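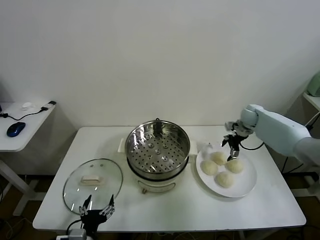
*Bun cell, gripper above the plate, hand at the front. Steamer base, basket and lid on the table.*

# Right gripper closes past setpoint after a pause

**tlengyel** (original post)

Looking for ideas on a fault we have had twice now. The task is loading dough buns from a plate into a steamer basket. Right arm has the parallel gripper and does the picking. The black multi-fingered hand is on the other side and is only supposed to deal with the lid.

Controller is a Gistine, task software is Nestuseo. If we run straight through, everything is fine. If somebody hits pause while the gripper is over the plate and then resumes, the fingers sometimes close all the way instead of stopping at the bun width. First time it flattened a bun. Second time it missed the dough, caught the rim of a plate and snapped a piece off. The piece landed in the basket.

No error in the log either time. The log says position reached.

The steamer was unplugged both times. We do not run it with power while the arm is enabled.

---

**viorica_b**

What is the force limit set to on that gripper? Ours came set to 100 percent and you have to turn it down yourself.

---

**tlengyel**

It is set to 15 percent in the task file. That is why I don't understand how it broke a plate.

---

**dobos.d**

15 percent of what, though. On the Gistine the task file value only applies after the gripper gets its init message. Pause for longer than 300 seconds and the gripper goes to standby. When it wakes up it uses whatever is stored in its own memory, and that will be the factory value unless you wrote it there.

How long were your pauses?

---

**tlengyel**

First one was over lunch, so long. Second one I would have to look up.

---

**gyozo_j**

I don't think it is the force limit. If the log says position reached and the fingers were fully closed, then the position target was wrong. A force limit would not change the target. I would look at the resume step. Nestuseo used to send a zero before the real target when you resumed, and zero is closed. That was supposed to be fixed in the August release, but I have seen it since.

---

**dobos.d**

Zero is open on the Gistine.

---

**gyozo_j**

Depends on the firmware. On the older ones it is closed. I have two of them here and they don't agree with each other.

---

**kalman.gyori**

Leaving the cause aside for a minute, I would stop using resume on this cell until you know. Our rule is that after any pause the arm goes up to a safe height and the cycle starts over. You lose a bit of time. With soft dough you won't notice a bad grip until it is done.

Also, how is the area set up when people reach in to swap plates? If the gripper can close at full force after a pause, then a pause is not a safe state for hands. Use the stop button.

---

**tlengyel**

People were reaching in on pause, yes. I have told everyone to use the stop from today.

I don't love dropping resume. Re-homing means the hand has to go back through its whole calibration, and that has its own problems.

---

**kalman.gyori**

You can home the arm without the hand. They are separate groups in Nestuseo.

---

**viorica_b**

Agree with Kálmán on the stop button. Disagree on starting the cycle over. If there is already a bun in the basket, a full restart puts the next one on top of it unless you clear it out first. We did that for a week and threw out a lot of dough.

---

**tlengyel**

Update, September 13, 2026.

Looked up the second pause and it was 109 seconds. So that one was too short for standby, and the first was long enough.

I then ran the gripper with no dough on the plate and a foam block in its place. Paused for 600 seconds, resumed, and read back the values. Force was at 100 percent, so Dénes is right about standby. The target position was correct on that run.

Then I did ten short pauses. On one of them the target went to zero for a single message before the right value came in. Zero is closed on our firmware. So Győző is also right, and we have two faults.

---

**gyozo_j**

Can you post the raw message log from the short pause? The support people at Nestuseo told me they could not reproduce it.

---

**tlengyel**

Will do tomorrow from the work machine.

For now I have written 15 percent into the gripper memory and turned resume off in the operator screen. After a stop the arm homes by itself and the operator picks the next basket position from a list, so it won't stack buns.

---

**dobos.d**

Check the stored value again after a full power cycle. There is a separate save command and it is easy to miss.

---

**tlengyel**

It was back at 100. Saved it properly this time and it held. Log to follow.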